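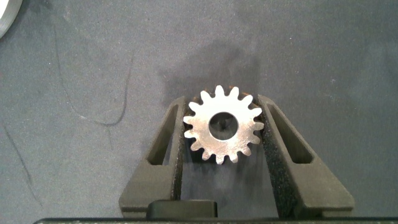

小型直齿轮夹持于两指之间,腕部相机视角。(图/Gullside 实验室)

Gullside 实验室公布齿轮装配新方法:让机器人学会承认自己没夹正

【Urnport,2022年7月27日】Gullside 实验室今天发布一项机器人精密装配研究的结果。研究团队提出一种名为 Prerino 的抓取校正方法,机器人夹起小零件后,先用腕部相机看一眼,估计零件在指间歪了多少,再决定是直接装,还是放下重来。人类装配工做这件事通常不需要发论文,机器人需要。

项目负责人 Reshma Radebe 表示,齿轮装配在演示视频里总是很顺利,原因是不顺利的那些没有剪进去。“我们把没剪进去的都留下来了,它们就是训练数据。”

这批数据共有 2,011 次抓取,成功的和失败的都在内,每次都附有腕部图像和装配结果。团队成员 Fatima Ndlovu 负责标注工作。她说,看到后来,她在超市里拿起罐头也会先判断倾角。

从方法上看,Prerino 并不追求一次夹准。柔性指垫会让齿轮在闭合瞬间发生细微转动,过去的做法是换更硬的指垫,或者把夹具越做越复杂,直到夹具比齿轮本身还难装。Gullside 的做法是接受这一点转动,把它测出来,再由手臂在插轴之前补偿掉。模型只看一张图像,不依赖力传感器。论文第一作者 Chantelle Pillay 称,省掉力传感器最初是预算问题,写进论文以后成了设计理念。

测试中,团队选用 5 种不同尺寸的金属齿轮,每种连续装配 30 次。与不做校正的对照组相比,Prerino 在每一种齿轮上的首次装入成功率都更高,其中尺寸最小的一种提升最明显。尺寸最大的一种提升有限,Pillay 的解释是,它本来就不怎么出错,“没给我们留多少发挥空间”。

该方法也有短板。零件表面反光太强时,姿态估计会偏得相当自信;齿面沾油时,结果同样不理想。团队在论文附录中用 2 页列出失败案例,审稿人 Gert Steyn 在公开评审意见里写道,这是全文他读得最愉快的部分。研究团队决定把这句话理解为表扬。

合作方 Van Wyk 为本次研究提供了齿轮样件,并计划在今年10月于自有的减速器装配工位上进行试用。Van Wyk 工艺主管 Nokuthula Makhubela 表示,公司对自动化的期待十分朴素:“夹歪了能自己知道,别硬往里怼。轴比论文贵。”

论文、训练代码和全部抓取图像即日起可在 Gullside 实验室网站下载。指垫的打样文件也一并公开,其中第一版附有说明,建议不要使用。

关于 Gullside 实验室
Gullside 实验室位于 Urnport,从事机器人抓取与小型零件装配研究。

媒体联络
Fatima Ndlovu,Gullside 实验室对外联络(兼数据标注)
采访及现场参观请通过实验室网站预约。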